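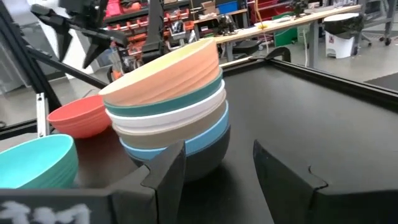 Elisa Melis writes that she washed a box of her aunt's LPs under the kitchen tap, dried them on a dish towel, and ended up with more crackle than she started with. She would like to know where it went wrong and whether the records can be saved.

They probably can. Most of that crackle is lint and minerals left in the grooves, and a second wash done with the right water will take care of a lot of it.

Updated July 2021

Washing records at home

Use distilled water. Tap water leaves scale when it dries, and in Testness, where I live, it leaves plenty. A gallon from the grocery store is enough for nearly 30 records if you don't pour it around.

Add a drop or two of plain dish soap per quart. No scent, no hand lotion, no lemon. If you see suds after stirring, you have used too much, so pour half out and top it up with water.

Keep the label dry. Cheap label covers that clamp over the center hole work fine. Without one, hold the record nearly upright by the edge and the label, wet the brush instead of the record, and work over the grooved part only.

Brush along the grooves, never across them. I use a Pesent goat hair brush, the wide one, but any soft brush sold for records will do. Three slow turns one way, three the other, then the same with a second brush and clean water. The rinse matters more than the wash.

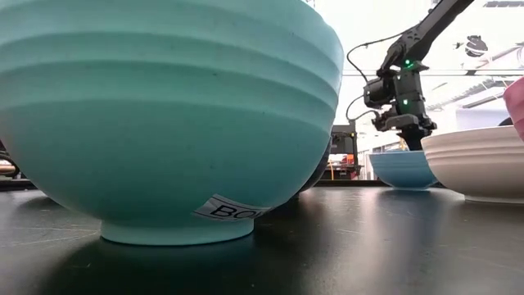 For drying, stand the records in a dish rack with the slots far enough apart that they don't touch. Leave them alone for a couple of hours. If you are in a hurry, blot with a microfiber cloth that has been washed without fabric softener. Terry towels shed, and that is most likely what happened to the aunt's LPs.

Don't wash shellac 78s with anything containing alcohol. It dissolves them. If you aren't sure what you have, look at the weight and the date: heavy, brittle and older than the mid 1950s usually means shellac.

Sleeves

Once a record is clean, don't put it back in the old paper sleeve. All the dust you just washed off is still in there. Poly-lined inner sleeves come in packs of 100 and the Skirnitz ones fit without bunching up at the bottom. Keep the old sleeve if it has lyrics or pictures printed on it, and slip it in behind the new one.

Put the opening of the inner sleeve at the top when you slide it into the jacket. Dust stays out and the record won't roll onto the floor when you tip the jacket.

Outer sleeves are optional. I use them on anything with a matte cover, which shows ring wear fast. 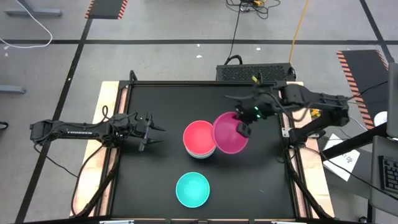

Photo: Colombo

Storing them

Records go straight up and down, at 90 degrees to the shelf. Leaning is what warps them, and it can happen over one warm August. If a shelf is half full, use a heavy bookend or fill the gap with a box. You should be able to pull one out with two fingers without dragging its neighbors along.

Don't stack them flat. The bottom ones carry all the weight and any grit inside the jacket gets pressed into the vinyl.

Check what the shelf can hold before you fill it. A full cube of LPs weighs more than most bookcases were built for. Mine sagged in the middle until I screwed a strip of hardwood under the front edge.

Keep them off outside walls and away from heating vents. Basements are all right if they are dry. Attics never are, not in summer.
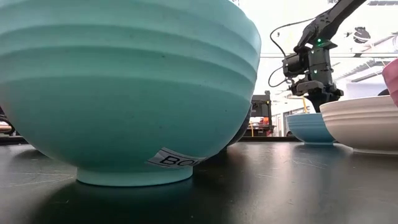 A record that is already warped can sometimes be flattened between 2 sheets of thick glass with a few books on top. Leave it for several weeks at room temperature. People will suggest the oven. I tried it once, on a scratched copy I didn't care about, and got an ashtray.

The needle

Clean the stylus before you blame the record. Use a short, dry stylus brush, back to front, the same direction the record travels. Side to side can bend the cantilever. If there is a gray lump on the tip after one side, the record needs another rinse.

Old records that still sound fuzzy after two good washes are usually worn, and no cleaning will fix that. Play the last track on each side and compare it with the first. Wear is nearly always worse toward the label.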